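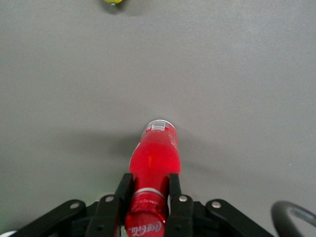
Waymarking on the northern half of the Vestcombe Way had become unreliable enough that walkers were carrying two maps and trusting neither, according to Antigoni Tsakiris, and the stretch over Mimar Edge was the worst of it.

The Vestcombe Way Association has now completed the re-survey and re-signing of the 190 km long-distance footpath. The work covered the full route from Vestcombe to the coast at Grorel, divided into 11 stages. The revised route opens to walkers in July.

Scope of works

The existing line was walked in both directions and each junction recorded. Where the path on the ground differed from the published line, the survey team logged the difference and referred it to the landowner or highway authority concerned. Most of these differences were short: a gate moved along a wall, a stream crossing shifted upstream, a track re-cut after felling.

A total of 65 new oak posts have been set, mainly at unsigned forks on open ground. Posts stand 1.2 m above ground level and carry a routed arrow on each face used by the path. Painted marks on rock have been renewed only above the tree line, where posts do not hold. Old plastic discs have been removed throughout, including those on the former line through Rallis quarry, which closed to walkers when the haul road was widened.

Changes to the route

Stage 4 now leaves the road at the Rallis chapel and climbs by the old drove to rejoin the previous line at the saddle. This adds 2 km to the stage and removes the section of road walking below the quarry. Total ascent for the day is slightly higher. Walkers using older guidebooks should disregard the instruction to turn left at the weighbridge.

Stage 7, over Mimar Edge, keeps its line but has been re-marked at closer intervals. The plateau is featureless in mist and the earlier posts were too far apart to be seen one from the next. A bad-weather alternative by the valley track is signed from the car park at the foot of the climb and returns to the main route at the footbridge.

Stage 11 is unchanged apart from the approach to Grorel harbour, where the path now follows the sea wall to the slipway. The previous finish in the market square remains accessible by a short flight of steps.

"The stage lengths are set by where there are beds and water," said Vlasta Lukáč, who led the survey. "We looked at evening them out and decided against it. Stage 6 is short and will stay short. Anyone who wants a longer day can carry on over the Edge, but there is no water between the last farm and the footbridge."

Accommodation and supplies

Hostels at Vestcombe, Rallis and Grorel are open throughout the walking season. Places at Rallis are limited and should be booked before setting out. Camping is permitted at the signed field below Mimar Edge and is not permitted elsewhere on stages 6 to 8. There is no shop between the end of stage 5 and the end of stage 8.

Maps and route notes

Revised stage notes, with distances, ascent and grid references for every post, can be downloaded free of charge from the Association's website. GPX files for all stages are supplied in both directions. The printed map will follow once existing stock is exhausted. A correction slip covering stages 4 and 11 is being inserted in remaining copies.

Reporting faults

Each new post carries a number on its north face. Walkers finding a post damaged, turned or missing are asked to report the number, or the number of the last post passed, using the form on the website. Obstructions on rights of way should be reported to the relevant highway authority in the first instance.

Ends

Notes to editors

Distances are measured along the ground from survey tracks and rounded to the nearest kilometre. Interviews with the survey team are available on request through the Association's press office. A route diagram is available in print resolution.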